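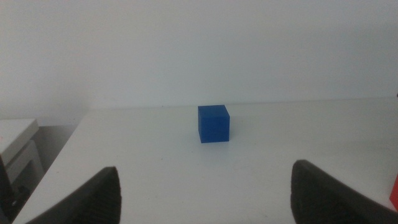
A reader of the Vivulside newsletter wrote in last month to say that every memory trick she'd ever tried fell apart after item ten, and could I please explain how people learn a long list in order without going cross-eyed. She'd read about the memory palace, had built one out of her childhood home, and had run out of rooms.

I wrote back a long email, and then a longer one, so I figured I'd put the whole thing up as a proper how-to. My method is a walking route, with stops along it, and it has carried me through the bus stops of two cities and a frankly silly number of birds.

Pick a route you already know

You want a walk you can do in your head with your eyes shut. Mine starts at the Moststead library and ends at the Gilmartin bakery, and I've been walking it for years (mostly for the bakery). Don't pick somewhere scenic you visited once on vacation. Pick the boring walk: home to the store, parking lot to your desk, the loop you do with the dog.

Buildings work too, but they fill up fast, and a lot of rooms feel alike once you start stuffing things into them. A street keeps going, and if you run out of street you turn a corner.

Mark your stops

Go and walk it for real, with a notebook. Every time you pass something you'd recognize in a photo, write it down – a mailbox, a bad mural, the fence with the missing board. Skip anything that moves or gets changed out, like parked cars or window displays. I lost a whole stretch of birds once when a store took down its awning.

I have 39 stops on my route. Start with a dozen. Number them in the notebook and then, at home, run through them forward and backward until you don't need the notebook. Backward is annoying and it's worth doing, as you'll find the spots where you've been fudging it.

Put one thing at each stop

Say you're learning a shopping list, and the first item is butter. You go to stop one, which for me is the library book drop, and you put butter there in a way you'd have trouble forgetting. I open the flap and a warm river of it comes out over my shoes. Then stop two, eggs, and the eggs are the size of armchairs and rolling down the steps at me.

Bring in touch and smell and noise. Butter sitting politely on a book drop will be gone by lunchtime. Butter in your socks stays.

If the item is abstract, swap it for something you can hold. For "justice" I use a set of kitchen scales. For numbers I use a few stock objects: a candle for 1, a swan for 2, and so on. When I was learning the height in feet of Pallus Hill, which is 779, I had two fishing hooks (7s) tangled up in a balloon on a string (9), all hanging off the drainpipe at stop six. It's ugly and I'll know the height of that hill until I die.

Walk it again, soon

This is the step people skip! Do your first review ten minutes after you finish, the next one before bed, and the next one the following morning. After that, once a week is plenty. I do mine while the kettle boils. You don't have to concentrate hard, just stroll along and look at each spot. If one comes up blank, don't peek at the list right away. Stand there a minute. Often it's a faint picture, and what it needs is more noise or a worse smell.

Reusing the route

The question I get most is whether old lists get in the way of new ones. A bit, yes. For shopping lists I let them fade, and a few days is enough. For anything I want to keep, I give it a route of its own and never put groceries on it.

You can also put more than one thing at a stop once you're comfortable. I do two, one on the left and one on the right. I tried three and got mush, though a friend swears by it.

For really long lists, string routes together. I have 486 stops across all of mine now, which took years and a lot of shoe leather, and I wouldn't suggest aiming for it. One street and a dozen items is a nice evening's work. Try it with the next thing you'd normally write on your hand, and if your stop four keeps coming up blank, move it across the road.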